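Progress report, second period
Vuvthorpe Household Skills Project
To: the Abbasi Fund
Prepared by: Shahzad Talpur, project lead
March 11, 2021

1. What was planned

In our application we promised to prepare a course in simple household tasks, to be taught in small groups at the Vuvthorpe room. For this period the plan had two parts: to finish the work tables, and to write and try the unit on baskets and small textiles. The tables are finished. The unit is written, but the trial has gone more slowly than I expected and I explain this under point 3.

2. The room and the tables

The tables are white and we have marked the tops with black tape, so that every basket can be put back on the same place when an exercise starts again. We tried first a narrower tape from Sternitz, but it came up at the corners after some days of wiping. The present one holds well. The floor was cleaned and polished before we moved in, and the landlord has paid this himself, so it does not appear in the costs.

The cables remain a weak point. The sockets are all on one wall and we depend on extension leads. I have asked Stalen for a price for two more sockets on the opposite side. Their first offer was 400 pounds, and I am waiting for a second one before I decide.

3. The basket unit

The unit has 14 exercises. They begin with opening and closing a lid and go on to placing a folded cloth in one compartment, taking it out again, and sorting several pieces by size. We use woven baskets with a lid and a divided inside, as the dividing makes the task more clear for beginners.

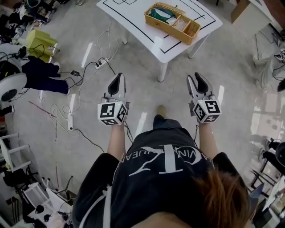
The green cloths have been the best choice until now, since they are easy to see against the weave. With the beige pieces we had more difficulty. The colour is too near to the colour of the basket, and two people in the trial group overlooked them when they were asked to empty it. We will keep a few for the later exercises — there it is useful that the task is harder — and buy a darker colour for the first ones.

The lids also took time. On three of the baskets the hinge was stiff and the whole basket moved when the lid was lifted. We have exchanged these.

Until the end of the period we completed 194 trial rounds. The plan said 250, so we are behind. I expect to reach the number before July if the room stays open to us on the same hours.

4. Costs

From the grant of 3000 pounds for materials we have spent a little more than half, mostly on tables and baskets. The sockets were not in the budget. I ask for your permission to pay them from the money left over for tables.

5. Next period

We will finish the trial rounds, correct the written instructions for the lid exercises and start on the unit for kitchen drawers. A short list of the changed exercises will follow by post.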